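December 7, 2023

Up before five, hair still wet, tram to the Odell building for the Dradel show. Coffee from the cart – burnt, drank it anyway. Seventeen looks, two of us on brushes untill the third girl turned up at nine. Fine. We managed.
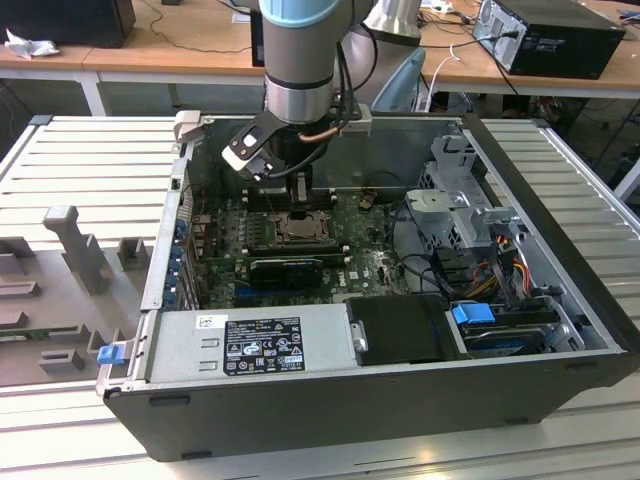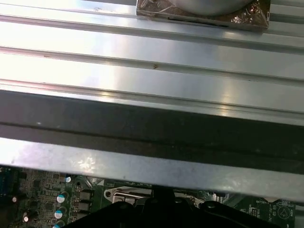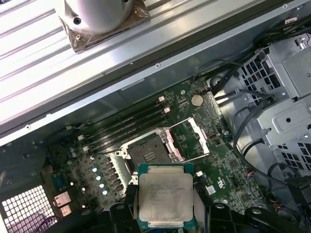 Silver, mostly, and the green board in all three.

Anyway. The brief changed again. In October it was bare skin, brushed-up brows, nothing else. Today they want a grey wash right across the lid, no edges, and a lip the colour of weak tea. Tried the Tawfik cream first and it slid. Powder over the top, too chalky. Ended up mixing it with a bit of balm on the back of my hand and patting it on with a finger – lovely. Should of started there.

Lashes: none. Thank god.

Line-up was chaos. Look 3 and look 11 swapped shoes, somebody's collar got foundation on it, I went at it with micellar water and a hair dryer and hoped. 300 seats out front and you could hear every one of them scraping. Then the lights and it was over in no time, as always. All that work for a minute each.

Pravov coats at the end were the best thing in it. Huge shoulders, colour of wet slate. Want one. Can't afford one.

Kit is a disgrace. Two brushes missing, the good fan one and the little angled one. Must ring the venue tommorow. Also buy cotton buds, blotting papers, more of that balm.

Feet killing me. Toast for tea, shoes off, bed.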